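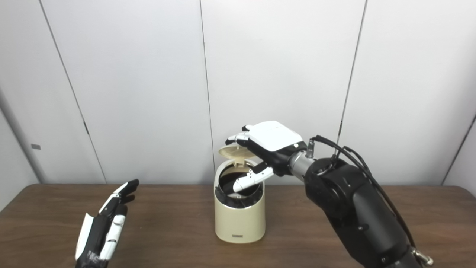 How often should a small kitchen bin be emptied? Every night if there's food in it, full or not.

Speaker notes – small bins talk, February, Taltberg community rooms. Start 7:40 pm, keep it moving.

Opening. Thank Tumelo Jacobs for the projector. Ask who has a bin at home they don't like. Wait for hands. Then ask who chose it themselves (usually a laugh here, don't rush it).

Slide one up by now. Cream bin, lid open, sitting on the table. Points:
– hinged lid, stays with the bin. Loose lids end up behind the toilet or under the sink
– rounded shoulders, rounded base. No hard corners for gunk to sit in
– black rim round the mouth. Marks show less than on the cream. Wipe it anyway
– lid tips right back so the whole mouth is clear. Good for scraping plates

Underside of the lid. Say this slowly. People wash the inside and the outside and forget the underside, and there's a round recess in this one, so crumbs and drips will love it. Old toothbrush, bit of bicarb, rinse, leave it open to dry.

Hinge – same toothbrush.

Liners. My rant, two minutes MAX. Too big and it bunches under the rim, too small and it drops in with the first banana skin. Measure round the mouth with string before you go to the shops. Abelardo Cusi did his whole house this way and threw out a drawerful of wrong bags. Newspaper in the bottom if you compost, fold it don't scrunch it.

Where to put it. Benchtop while you're chopping, floor after. Bathroom one beside the basin not behind the door. Keep them out of direct sun, food scraps go off by lunch in summer.

Survey bit: we sent the sheet to 283 households, 40 came back. 18 empty the small bin daily. 28 said smell was the main gripe. Not science, say so. Michalis will ask about the rest, tell him it's on the handout.

Cleaning day. Once a week, hot water, dish soap, out on the grass upside down. No bleach with anything else in the bucket – repeat this one. Dry before the new liner goes in or it sticks adn tears.

If running late skip colours. If not: pale ones show dirt, and thats a good thing, you clean them sooner.

Questions till 8:25. Gwion has the handouts by the door. Chairs back against the wall before we lock up.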